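In praise of the zip-top bag

My mother kept hers in the drawer under the kettle, washed and pegged out to dry over the sink like small clear shirts. I thought it was the meanest habit in the world when I was nine, and now I do precisely the same (with the same wooden pegs, I'm afraid, because they came to me with the house).

I have tried to move on, I really have. I bought two lidded tubs from Janssen last July, very handsome, and they've been living at the back of the cupboard ever since, one inside the other. A tub decides how big your lunch is going to be. It takes up just as much room on the way home as it did going out, and it rattles. A bag will take a pear, half a sandwich and the end of a packet of biscuits, and when you've eaten the lot it goes flat in your coat pocket and you forget it until the next wash. 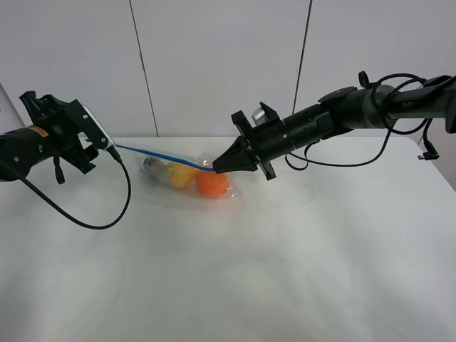

A clear bag with a blue seal, and room to spare beside the orange.

What I love most is being able to see in. Open any family cupboard and you'll find a row of opaque boxes with who knows what inside, and somebody lifting every lid in turn while the toast burns. With a bag you glance at it and there's your bit of orange and your bit of yellow, and off you go. I keep buttons in them too, and seed packets, and the spare fuses, and on the long train up to Iltetti I had one for tickets and one for plums.

People will say it's still plastic, and of course it is, and I don't want a cupboard full of new ones either. But a good thick one, rinsed and dried properly, lasts me months. Do press the seal from one end right to the other, though, and then run your thumb back along it, particularly if there are plums.

Shared 605 times
26 comments

Related
Why I still line my drawers with paper
The Juko flask, two winters on
A picnic at Kivuvora

Last updated: July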